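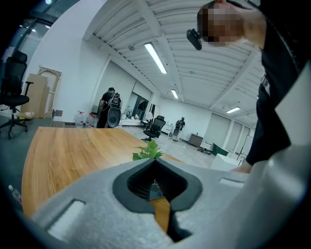

Small leafy plant on a wooden table.

Week 2: Looking after houseplants without fussing

Right, last week we did names and labels, so you should all have a rough idea what you've got at home. Tonight is water and light, and I'll warn you now that I go on a bit about water.

Most of the sad plants people bring me have been drowned. I did it myself for years! I had a lovely fern in my first flat and gave it a mugful every morning with my tea, and it went brown and mushy from the bottom up (I thought it was thirsty, so I gave it more). Roots need air as well as water, and soggy compost has no room for air.

Watering

Push a finger into the compost up to the second knuckle. If it feels damp, leave it alone and try again in a couple of days. If it's dry, water slowly until it runs out of the bottom, wait 20 minutes, then tip away whatever is left in the saucer. Lift the pot before and after too, as you soon get a feel for the weight.

In December you'll water far less than in June. Don't go by the calendar, go by the finger.

Cristóbal Zapata's handout from the spring course has a good page on watering from below, and I've put copies by the door.

Light

"Bright, indirect light" is on nearly every plant label and I don't think it helps anyone. What I do is hold my hand a foot above the leaves at midday. A crisp dark shadow means strong light, a soft fuzzy one is middling, and if there's hardly any shadow the spot is too gloomy for most things. Give the pot a quarter turn each time you water or it'll lean towards the window.

A plant on a tray, with heart-shaped leaves. 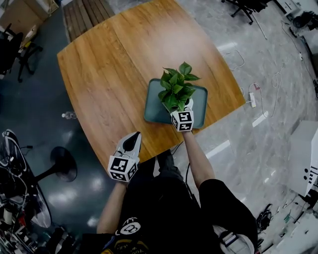
For next time

Do the finger test and the hand test on 2 plants at home, one that's happy and one that isn't, and jot down what you find. Bring your notes on Wednesday. We'll be repotting, so wear something you don't mind getting mucky, and bring an old spoon if you have one!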